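Slide 7, the planner (take your time with this one)

So, welcome back, and thank you for sticking with me through the calibration part! Puvero is our little planning layer, and it takes in 402 recorded demos. 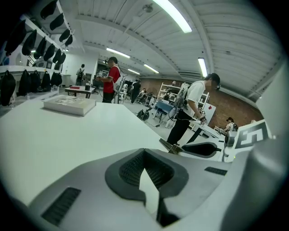 Puvero starts by throwing things away, which always surprises people. We trim each demo to 300 steps, then look for clutter near the goal. A thick book lying flat on a white table, say, is hard for the depth code (pale on pale, poor thing), so we keep those. Pause for questions, then on to Milora and the 30 ms control loop.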